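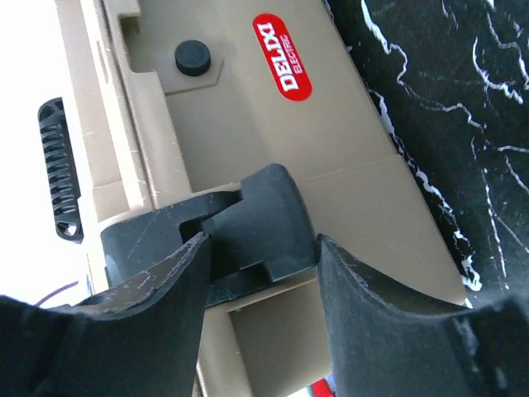 Electricity in a Shared Student House: What We Use and When We Use It

Project report, Household Energy course, second year
Submitted Sunday, February 14, 2021

1. Introduction

In our country many students live in old houses which were built for one family. The electric wiring in such a house was planned for a few lamps, a radio and perhaps an iron. Today the same house must serve several people, and each of them has a computer, a phone, a desk lamp and often a small heater. I wanted to know how the electricity is used in such a house during one ordinary winter period, and if the people who live there have a correct idea about it.

The house in this report is called Kovács House, after the family who owned it before. It stands on Flosness Road, near the old part of the town. It has 2 floors and a cellar. The residents are students of different faculties, and the kitchen and the laundry room in the cellar are shared by everyone.

The questions of the project were these. Which activities in the house use the most electricity? At what time of the day is the use highest? Do the residents guess this correctly before they see the measurements?

2. The house and its supply

The distribution board is in the entrance hall, beside the coat hooks. It was changed some years ago, when the heating was also repaired, but the cables in the walls of the upper floor are older. The landlord has a plan of the wiring. It was drawn by hand and a part of it is difficult to read. For example, the bathroom on the upper floor is written on the plan as a store room.

The circuits are divided in a way that surprised me at the beginning. The kitchen has one circuit for the stove and one for all the wall outlets. The two bedrooms above the kitchen are connected to the same circuit as the kitchen outlets. The residents knew that something was strange there, as the light in one of these bedrooms goes off when the breaker for the kitchen trips. They had a rule about it already before my project: the kettle and the toaster are never used together in the morning.

The rent includes electricity up to a certain amount. Above this amount the residents pay the difference, divided in equal parts. This is important for understanding the answers in section 5.

3. Method

I measured for 26 days. I read the main meter every morning after breakfast and every evening before bed, and wrote the numbers in a notebook. For the single appliances I used a plug-in meter of the brand Gistar, borrowed from the department. The meter shows the power at the moment and the total energy since it was last set to zero. It stayed on each appliance for at least one full day, and on the refrigerator for longer.

Before the measurements began I gave a short paper questionnaire to all residents. They had to put a list of appliances in order, from the one which uses the most energy in a week to the one which uses the least. They were asked not to search for the answer on the internet. I answered the questionnaire too, but my paper is not included.

Two appliances could not be measured with the plug-in meter. The stove has a fixed connection. The water heater is also connected directly to the wall. For these I made an estimate from the main meter. I asked everybody to switch off as many things as possible for a short time on a Saturday afternoon, and then I compared the readings with the stove on and off. The same was done with the water heater. I know that this is a weak point of the method.

4. Results

4.1 Appliances

The water heater is clearly the largest consumer in the house. In my estimate it takes more energy in a week than the stove, the refrigerator and the washing machine together. It heats the water again during the night, even when all residents sleep, and it is set to a temperature of 80 degrees. I could not find out who chose this setting. The manual for the model, a Tultus, was still in a plastic bag behind the pipe, and it recommends a lower one for normal use.

The second place belongs to the small electric heaters in the bedrooms. The largest of them has a power of 2000 watts. It belongs to a resident on the north side, where the room is difficult to keep warm. It is used only in the evening, but each evening for many hours.

The kettle has a high power also, and for this reason most people think that it uses much energy. In fact it works for a few minutes only. The refrigerator is the opposite case. Its power is low, but it starts again and again the whole day. During a week it used more than the kettle.

Computers, phone chargers and the television in the common room used very little in comparison with the heating of water and air.

4.2 Time of day

The evening use was higher than the day use on nearly all of the measured days. On weekdays the difference was big. On weekends it was smaller, as more people stayed at home and cooked lunch. One evening was much higher than the others. On that day there was a birthday dinner and the oven worked for a long time.

5. The questionnaire

Most residents put the washing machine or the kettle in the first place. Only one resident put the water heater first. This resident studies building engineering. Several people placed the phone charger higher than the refrigerator.

When I showed the results in the kitchen, there was a long discussion about the small heaters. As the extra cost is divided in equal parts, the residents with warm rooms pay also for the cold ones. One opinion was that this is unfair. Another opinion was that a cold room is bad luck and the house should share it. The discussion was friendly, but it was not decided.

6. Discussion and limits

The measuring period was in winter, and the results would be different in May, when the small heaters are put away in the cellar. It was also a time with many online lectures, so the residents were at home more than in a usual semester. I think the day use was higher than normal for this reason, but I have no older readings to compare with.

The estimate for the water heater can contain an error from the refrigerator, which we left running during the test. A clamp meter at the distribution board would give a better value, but this work must be done by an electrician.

7. Suggestions for the house

The temperature of the water heater should be discussed with the landlord, together with the question of hygiene in the hot water pipes. The window in the north bedroom needs a new seal. The hand-drawn plan of the wiring should be drawn again with the correct names of the rooms, and a copy should hang inside the door of the distribution board.

The notebook with all meter readings is added to the printed version of this report as Appendix A. The blank questionnaire is Appendix B.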